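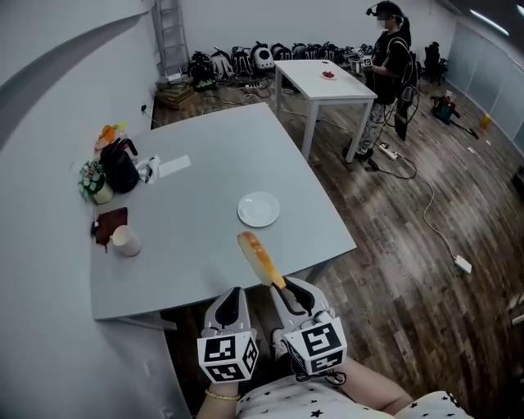 Reading time: 2 min

Skolluvus moves food handling staff to gripper demonstration work

28 December 2019

Contract caterer Skolluvus has transferred part of its tray assembly staff to a new job grade in which they demonstrate handling tasks with a hand-held gripper. The recorded motions are used to program the arms on the company's cold meal line at Grenard. The grade took effect in June and covers 57 employees.

The gripper has two fingers and is held in one hand. Printed markers on the fingers allow software to track their position and opening. A typical task is short: pick up a slice of bread, carry it to a plate, release it. Employees repeat the task with the plate and the food in different starting positions, then move to the next item on the list.

Skolluvus said 1,778 demonstrations had been accepted for the bread task and 1,314 for fruit portions. A further 460 were rejected, most of them for a slice that was folded or dropped or for markers turned away from the camera. Rejected takes do not count against the employee who made them.

The control software is supplied by Räsänen, which also maintains the arms. Under the earlier arrangement, Räsänen engineers wrote each pick and place routine by hand, and a change of bread supplier could stop the line for two shifts while grip width and approach angle were reset. The company now sends the new product to the demonstration room first. Soft bread remains the hardest item on the list, as the force needed to hold a slice is close to the force that tears it.

For staff, the main change is in pace and posture. Line work at Grenard runs at a fixed belt speed in a chilled hall. Demonstration work is done standing at ordinary tables at room temperature, with a ten-minute break every hour. Pay is one step above the assembly grade. The shift supplement for cold work is lost, which leaves some night employees with a smaller monthly total than before.

The works agreement, known internally as Skusater, bars the use of recordings for individual performance review and requires faces to be blurred before files leave the site. It also guarantees a return to the assembly grade on request for 18 months. Staff representatives have asked for that period to be extended, arguing that the number of assembly posts may fall once the second line is converted. Skolluvus has not given a date for the conversion. Talks on the night supplement are to resume after the holiday shutdown.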